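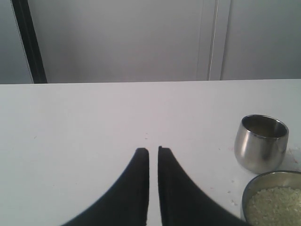

Slide 1. Wrist view, fingers open; cup and bowl of grain at the right.

Talk notes, Rorari data session, March 13, 2024

Start with the numbers. The Stelldale set holds over 900 demonstrations, all teleoperated, 22 table layouts. Two operators split the work. Each demonstration is one attempt, start to release, saved whether or not it succeeds. Failures get a label and stay in the set.

Explain the layout sheet. Objects move between attempts; the table and the arm base do not. We tried random placement first and got clumps near the operator's preferred side — the sheet fixed that. Loose grains on the table are left where they are until the layout changes.

Pause for questions on storage format. Keep it short. 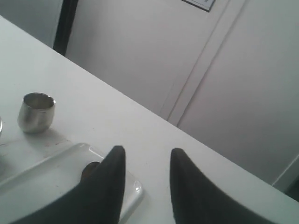 Occlusion is the main labeling problem with a wrist view. Our annotators at Gasdale mark each object as visible, partial or hidden, and the partial class causes most of the disagreement. Point to the small dark brown object on the tray: the left fingertip covers part of it, so it is marked partial, while the metal cup farther back is marked visible. Of the clips sent for a second pass, 38 changed label, nearly all between partial and hidden.

Next slide: the Retamal baseline. Same splits, wrist camera only. Mention that the held-out layouts were chosen before training.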